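Vudarora transfer rumors: data card and README

September
By the Vudarora maintainer

Print this page | E-mail this page

Vudarora is a table of 1,887 soccer transfer rumors, one per row, each matched against what the clubs later announced. It covers a single summer window. I put it together after reading one too many claims that some outlet or other is "usually right" about signings. Usually according to whom?

Please read the rest before you build a model on it.

## What is in a row

- player_id: a number, no names
- from_club, to_club: club codes
- source: the outlet that ran the rumor first, as far as I could tell
- posted: day and hour
- wording: "done deal", "talks", "interest" or "monitoring"
- outcome: signed, signed elsewhere, stayed, unclear

The wording column is the one I trust least. "Talks" can mean two chairmen in a hotel or an agent who wants his client's name in print. I coded the headline as written and left it there.

## Where it came from

The rumors were pulled from two feeds, Perron and Holel. Perron keeps its old pages up. Holel edits its own without saying so, and I found 50 rows where the headline had changed after the player signed. Those rows keep the first version I saved and carry a 1 in the edited column. There may be more that I missed - I only checked every 24 hours.
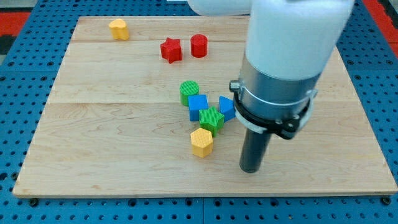 Prorholm, the script that joins rumors to announcements, gives a deal 14 days by default. Set it longer and every outlet looks smarter. Set it shorter and they all look like they're guessing. I don't have a good argument for the default, and I'd be wary of anyone who says they have one for theirs.

## Known problems

Loans with an option to buy are counted as signed. Some people hate this.

Copied rumors are a mess. If six sites repeat one line, the first gets the row and the others get nothing, but "first" depends on time stamps the sites set themselves.

Fees are left out. I had a fee column for a while and dropped it, as the same transfer could show three prices by Thursday.

## Use

Fine for teaching, plots and settling arguments. I would not bet with it. Please don't quote a hit rate for an outlet without giving the window you used.

Comments

leftfooted: The old page said 2,000 rows. Where did the rest go?

maintainer: Duplicates. The old number was wrong and I should have checked it sooner.

backpostrun: Counting option loans as signed is silly. Half of them go home in May.

gk_union: Any plan to add the winter window?

maintainer: Not until the time stamps are sorted out.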